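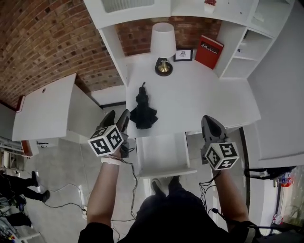 Both grippers over the desk, marker cubes under the heads.

Hand-held demos, folded cloth task: is head view enough?

jeno_hegyi
March 18, 2023
Hello all. I want to share a result from our small study and ask for opinions. We record demonstrations with two hand-held grippers and recover the gripper pose from the marker cubes, seen by the head camera. We collected 1474 demonstrations on desks with usual objects (lamp, book, something made of fabric). The policy trained with the cube poses finished the task in more trials than the policy trained on images only. My question is if I may say the poses are the cause.

tristeo40
Not yet, in my opinion. Did both policies see the same demonstrations? When the cube turns away from the camera you lose the pose, and I suppose you throw these parts out. Then one policy gets cleaner data than the other.

jeno_hegyi
You are right, I filtered only for the pose policy. I did not consider this as a difference. We drop a demonstration if the cube is lost for more than 40 frames in a row.

Nevolau
I disagree a little with tristeo40. The filter is part of the method, so compare the complete methods and write it clearly. Reviewers accept this.

tristeo40
They accept it if the title does not say "poses help". Please run the image policy on the filtered set also. It is one more training.

kocsis_m
Do the cables disturb? In the picture they go down along the forearms. With ours I moved my wrists less than I would without them, and the data had few large rotations.

jeno_hegyi
I feel them when I reach far to the right, yes. I have not measured it. The filtered training is started now, with seed 3625, and I will post the numbers in this thread also if they are bad for me.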